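May, store room notes, page 341

Started 8.40. The dehumidifier had stopped again during the night and the water tank was full to the line. I emptied it and wrote the time on the card. The old dial hygrometer on the wall shows 34 per cent, which I do not believe. The windows had fog on the inside when I came in, and my paper was soft.

I made the salt test as in the Saso booklet. Table salt with a little water, only so much that it becomes like wet sand, in a jam jar lid, then lid and hygrometer together in a closed freezer bag. After enough hours the air in the bag should be at 75 per cent, and the difference is the error of the instrument. Last winter I opened the bag too early and got a false number, so this time I leave it overnight. The bag must not stand near the radiator. The small digital one from Finddale goes in a second bag with its own salt.
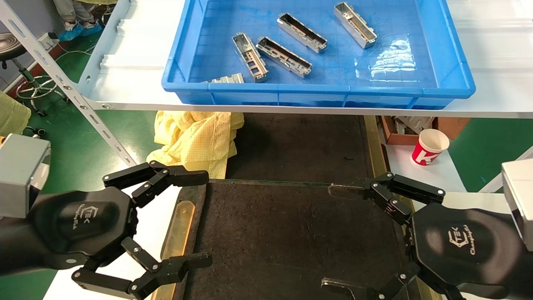
Metal housings in the blue tray on the shelf.

Temperature was steady, 22 degrees at the long wall, in the morning and also after lunch. I think the problem is more the delivery door. When the Cimville van comes, the door stays open for the whole unloading, and on a rainy day all our dry air goes out to the yard. I asked if they can close it between the pallets. They said yes in a friendly way, and we will see.

Question for myself: is it better to warm the room a little at night, or only to dry it? Warm air holds more water, so the relative number goes down, but the water is still in the room and comes back on the coldest surface in the morning. The outside wall behind the cabinets is such a surface. I put my hand there and it was clearly colder than the rest. 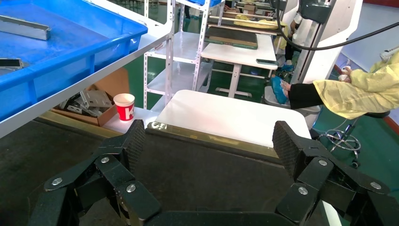

White board, yellowish strip on the near side.

The silica gel bags I dried in the oven in two lots. I weighed each lot before and after, but I forgot to let the first lot cool with the box closed, so its second weight is not good. To repeat. The indicator beads in the Tufa bags stay pink longer than the others in the same oven, maybe because the paper is thicker.

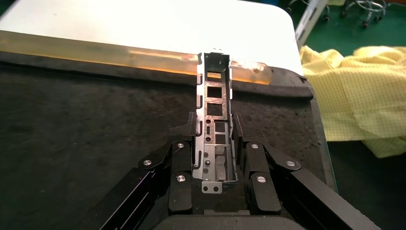
Temitope Effiong wrote in the margin that one night is short for a dial hygrometer, the old ones with hair inside are slow, and she would leave it in the bag for a full day and tap the glass before reading.

I agree with this and will not open it tomorrow morning. The digital one I can read through the bag in any case.

Still to do: new rubber for the bottom of the delivery door, and ask where the drain hose of the dehumidifier went. With the hose we would not need the tank.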